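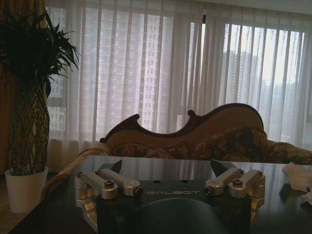 Projects > Trumham Home Visits > Progress Reports

Report to the Visser Fund, second period
Prepared by Zamfira Ursu, project coordinator

In this period our visitors made 548 home visits to older people in Trumham and in the villages along the Pravlow road. The plan was for fewer visits, but the winter brought many requests and we did not want to put people on a waiting list. At the end of February we had 90 people receiving a regular visit, and 22 of them joined in this period.

The training of new visitors went well in general. Nokuthula Ngubane led the evening course, which starts at 6:30 p.m. and ends too late for those who depend on the last bus. We moved the final two sessions one hour earlier and attendance became better.
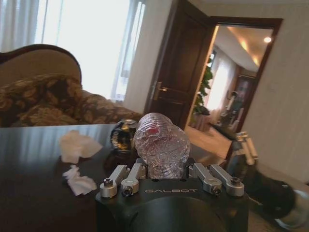 Transport remains our largest cost after salaries. The second car was in repair for most of January, and Riaan Jacobs had to drive the Pravlow route alone. He did it without missing a visit, but this is not a situation we can repeat. We have asked the garage for a written price for a new gearbox, and I will send it to you when it comes.

The telephone line is less used than we hoped. People call once, often with a question about heating bills, and then they do not call again. Demetrio Calvo is now calling them back after two weeks – a small change, and it already brought us several new requests for visits.
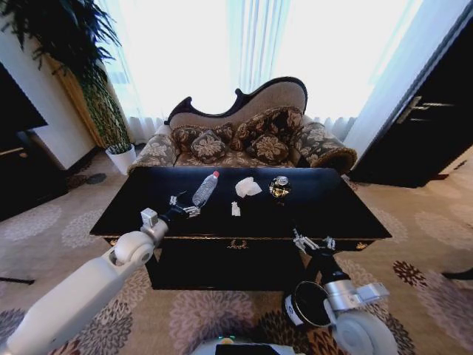

Will the project need more money before the end of the year?
We expect to finish within the agreed budget, if the car repair stays under the amount in the reserve line. We have spent 70 percent of the travel budget, and summer routes are cheaper for us.

In the next period we will write the visitor handbook again in simpler language and open a second visiting group in Flernetti, where Bushra Sethi has found a room for the monthly meetings. The lease is not signed yet. The owner wants two months in advance, and we would like your opinion on this before July.

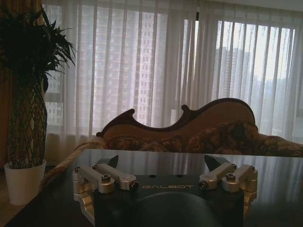

Dark glossy tabletop.

The list of expenses follows in a separate file.

Contact | Copyright Trumham Home Visits | Back to top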